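Grasp sequencing (Weturer wiki)

Grasp sequencing is the part of a robot program that decides what the gripper does next, once somebody else's code has decided where the thing to be gripped is. I maintain the sequencer in Weturer, the open planning package, so I'm going to write this entry mostly from that side. Other packages slice the work up differently and I'll mention a couple of them near the end. If you're looking for how poses get estimated in the first place, the entry on wrist perception covers it much better than I would.

Background

Early versions of Weturer had no sequencer at all. You wrote a long script: move here, close, wait, move there, open. Everybody I knew did it this way, and for a single part on a flat table it's fine, I still do it for quick tests. The trouble starts when the script has to cope with a missed grasp, because now every step needs an "if", and every "if" needs a way back to somewhere safe. One of my own scripts reached 619 lines before I gave up on it (most of those lines were retries, and two of the retries called each other).

The sequencer replaced all that with a small table of states. Each state has an entry check, an action, an exit check and a fallback. The usual ones are approach, align, close, verify, retreat and place. You can add your own, and people do – the Setcombe branch has a state called "wiggle" that I argued against and now use all the time.

How it runs

The sequencer ticks every 80 milliseconds. On each tick it reads the latest estimate from perception, the finger position and the motor current, and it evaluates the exit check of whatever state it's in. If the check passes, it moves on. If the check has failed for longer than the state allows, it goes to the fallback. There's no cleverness beyond that, and I'd like to keep it so!

Perception is where the interesting arguments happen. The wrist camera gives you a close view of the work, but the gripper finger is in that view too, and it covers more or less of the target depending on the pose. Weturer handles this with a finger mask, which is a rendered outline of the gripper subtracted from the picture before anything is matched. You have to redo the mask whenever you change finger pads. I forget this about as often as I remember it.
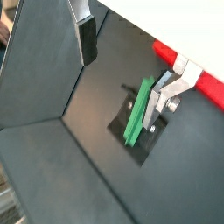

Sheet-metal enclosures are the other classic headache. Gray panels meeting at an angle give you lovely long creases, and a line detector will happily lock on to any one of them and tell you it has found the edge of your part. The collision side has a related problem: if the bin is modeled as a plain box, the planner will believe in free space where a sloped wall really is. I model each panel as its own plane now. It takes longer to set up, but then the align state has walls it can trust, and the fold lines turn from a nuisance into something you can register against.

Color helps if you have it. A bright part on a dark plate can be segmented with a simple hue threshold, and I'd always try that before training anything. Shiny hardware is the opposite case. Bolt heads and brackets pick up whatever light is overhead, so their brightness changes with every small wrist move, and the matcher should be told to leave them alone.

Tuning

The number people ask me about most is the verify timeout. The default is 500 milliseconds, and it's a compromise. Soft pads settle slowly and want more. Hard fingers can do with less. Set it too short and you get false misses, where the part is sitting nicely in the gripper and the sequencer opens up and tries again (very annoying to watch).

The retry limit defaults to 2. Please think before raising it. A third try from the same pose usually fails the way the first one did, so it's better to send the arm back to approach and get a new estimate.

Related software

Björklund keeps its sequencing inside the motion planner, so the checks can see the planned path as well as the current state. I like the idea and find the config files hard to read. Merkmont uses behavior trees, which are more flexible than a table and a good deal harder to step through by hand. There's an importer from Merkmont trees to Weturer tables, though it drops parallel branches without a warning. A fix is planned for the July release.

Last revised June 21, 2023. The section on finger masks still needs the new file format added.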